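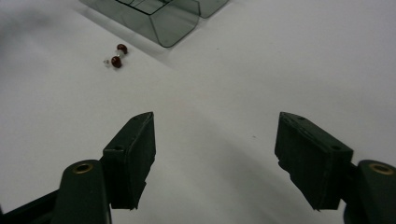 A tabletop is the flat upper part of a table, on which things are placed and work is done. In most tables it is made separately from the legs and the frame, and it is joined to them at the end of production. The word is also used for the board alone when it is sold without a base.

Materials

Solid wood is the oldest common material for tabletops. A wooden top is made of several planks glued side by side, and it becomes wider and narrower with the seasons. For this reason the screws that hold it are often placed in long holes, which let the wood move. Stone, glass and metal are also used, but they are heavier or colder to the touch.

In the last century, boards made from pressed wood particles became usual in offices, schools and kitchens. Such a board is covered on both sides, also on the side which is not seen, as otherwise it can bend. The edges are closed with a thin strip. When water enters through a damaged edge, the board swells and cannot be brought back to its first shape.

White tabletops

White is a frequent color for work tables. It gives back much of the light in the room, and small parts are easy to find on it. A glossy white top shows reflections of lamps, which can make the eyes tired, so a matte finish is often preferred for sewing, drawing and repair work. Matte surfaces have their own weak side – fine pencil marks and gray traces from metal objects stay in them more easily.

The furniture workshop Sterkov, in the town of Sirska, made white matte tops for school tables from its first years. The model named Grukeck had a top 40 millimeters thick and was sold with 2 kinds of legs, fixed and folding. In one February the workshop delivered 2,000 of these tops to schools of the region. Later the firm Espinoza took over the model and kept the name, but the folding legs were no longer offered.

Care

A matte top is cleaned with a soft damp cloth and a little dish soap, and then wiped dry. Scouring powder makes shiny spots which cannot be removed. Ink should be wiped away at once. For dried glue, a cloth with warm water is left on the place for 5 minutes, and the glue is then lifted with a plastic scraper.

Hot pans should stand on a mat. Light scratches in solid wood can be sanded out, while a covered board cannot be sanded, as the covering is very thin. In many workshops the old top is simply turned over and used from the other side, if both sides have the same covering.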